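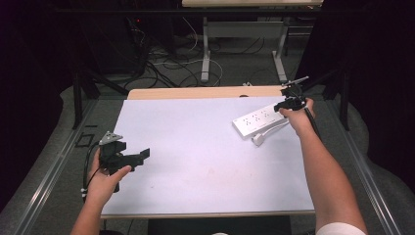
**prenovley_pete** wrote:
Does anyone know what's going on with the appeal for the man missing from Saltitz Road? The notice has been up in the Co-op since Thursday and I can't find a word online. I've got a big pale sheet spread over a white table at this end, with the wood showing along the far side where it stops short, and I'm minded to paint the number on it and hang it off the footbridge. The police line is the main number, extension 810, if you were wondering.

**hundness_hal** wrote:
Before you get the brushes out, has the family asked for a banner? Last April people put up posters for the lad from Huaranga Close and he'd been at his aunt's for two days. They were still on the lampposts at harvest.

**RoxanaMontoya** wrote:
It's on the force's own page, you have to scroll past the stolen trailers. Wilmer Marulanda, last seen walking towards Hundness by the lower road, grey anorak, walking stick. They want anyone who drove that way between 4 and 7 in the evening to check their dashcam.

**prenovley_pete** wrote:
Thank you Roxana. I did scroll, but I gave up at the second trailer.

**oldmill** wrote:
Lower road's been shut at the ford end all week. If he went that way he'd have had to turn back or cut across by the allotments. Did they mention the allotments?

**RoxanaMontoya** wrote:
No. Ring them and tell them about the ford, please. Don't leave it on here and assume they read us.

**oldmill** wrote:
Rang. On hold for 20 minutes, then a very nice woman took it all down and asked me to spell "ford".

**kestrel_77** wrote:
Brother-in-law says he was on the Saltitz bus on Friday.

**hundness_hal** wrote:
Your brother-in-law also saw a puma.

**kestrel_77** wrote:
It was a large cat and he never said puma. He has told the police about the bus, for what it's worth. The puma he kept to the pub.

**prenovley_pete** wrote:
Still say a banner would do more good than a page nobody can find. You can read a bedsheet from a moving car.

**hundness_hal** wrote:
You can also drive into the back of a van reading one. Ask the family first, that's all I'm saying.

**RoxanaMontoya** wrote:
I'm with Hal on this one - I'll call on his sister after work and ask. Pete, if she says yes, put the phone number in big figures and leave off the drawing.

**prenovley_pete** wrote:
What drawing?

**RoxanaMontoya** wrote:
I remember the lost tortoise, Pete.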